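報道関係各位
2018年4月6日
Nenier研究所

洗面台まわりの片付け作業を対象としたロボット把持計画手法「Felen」の評価結果を公開

Nenier研究所(所長:オスムンド・ヴェステルベリ/Åsmund Westerberg)は、家庭の水まわりにおける物品操作を対象とした把持計画手法「Felen」を開発し、洗面台を用いた評価試験の結果を技術報告として公開しました。本手法は、剛体の容器と不定形の布類が同じ天板上に混在する条件で、把持対象の選択と進入方向の決定を単一のモデルで行うものです。

■背景
洗面台の天板は奥行きが小さく、壁、水栓および洗面ボウルの縁がアームの進入経路を制約します。従来の把持計画では、対象物の形状モデルを事前に登録し、障害物との干渉判定を別工程で行う構成が一般的でした。この構成では、布やティッシュのように形状が定まらない物品を登録できず、また壁際にまとめて置かれた容器に対しては、有効な把持候補が得られない場合がありました。

■手法の概要
Felenは、深度画像から得た点群を入力とし、各把持候補について「到達可能性」と「把持の安定性」の2指標を同時に推定します。学習には人の遠隔操作による808件の動作記録を使用しました。形状モデルの登録は必要ありません。推定した指標の積が閾値を下回る候補は棄却し、全候補が棄却された場合は、手先を退避位置に戻して再計測を行います。

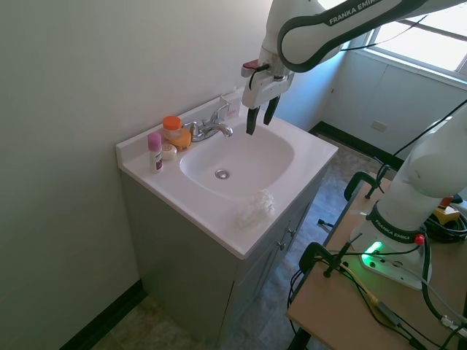
評価試験には、Franka Emika製アームと2指グリッパを使用しました。アームは洗面台に隣接する作業台に固定し、天板上の物品を1点ずつ把持して指定位置へ移す課題を設定しています。物品の配置は試行ごとに変更し、照明は室内の自然光を含む条件としました。

■結果
合計500回の試行を行い、物品を落下させずに指定位置へ移した場合を成功と判定しました。到達可能性の推定を省いた比較条件に対し、Felenは成功率で7ポイント上回りました。差が最も大きかったのは壁際の容器を対象とした試行です。布類については両条件の差が小さく、失敗の多くは、指先が布の表層のみを挟み、持ち上げの途中で滑落したものでした。

研究を担当したゾフレ・ホスラヴィ(Zohreh Khosravi)は次のように述べています。
「壁際の容器に関する改善は、進入方向の候補を早い段階で絞り込めたことによると考えています。布類の把持深さは現在のモデルでは十分に推定できておらず、力覚情報の利用を検討しています」

■制約事項
試験に用いた洗面台は1機種のみであり、天板形状の異なる設備への適用可能性は確認していません。濡れた物品および鏡面を持つ物品は評価の対象外です。また、人が同時に作業する環境での使用は想定していません。

■今後の予定
技術報告の付属資料として、試行条件の一覧および判定基準を公開します。12月には、共同研究先のBjörklund社と、引き出しの開閉を伴う収納課題の試験を開始する予定です。

■本件に関するお問い合わせ先
Nenier研究所 広報担当 アデル・ブアッザ(Adel Bouazza)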